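Stoddale Robotics Club Takes On Laundry for Spring Project

STODDALE, 2/2/21 – Students in the Stoddale robotics club have begun a project on how robots handle clothing and other soft items, the club said.

Members work with hand-held grippers, using a bed as the work surface. 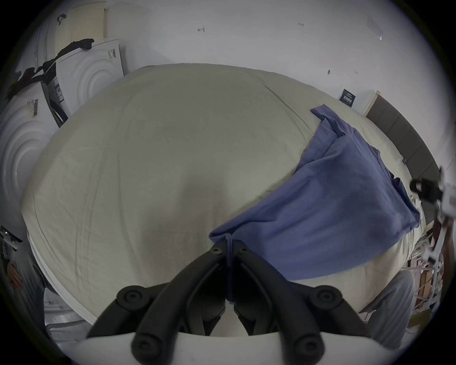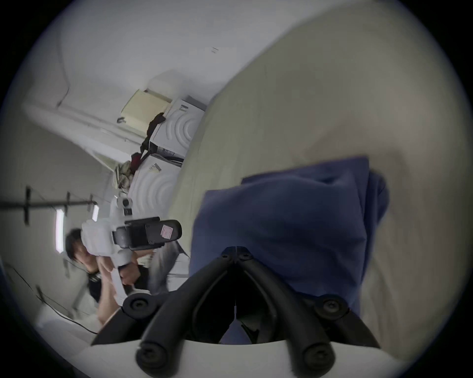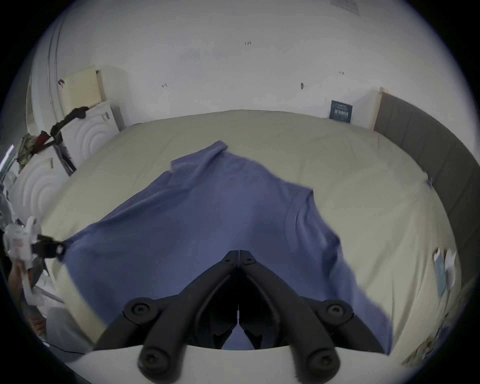
Blue fabric on a pale surface, at three points in the work.

The club has 22 members and plans to record 2,000 short handling runs. It has finished 212 so far.

"Cloth never lands the same way twice, and that makes it a good problem for students," said Roel Schouten, who leads the club. "They learn to slow down."

Teun Claeys, a second-year member, is writing the software that sorts the runs – a tool the students have named Arkari.

The club will show its first results in Lund later in February. Entry is free.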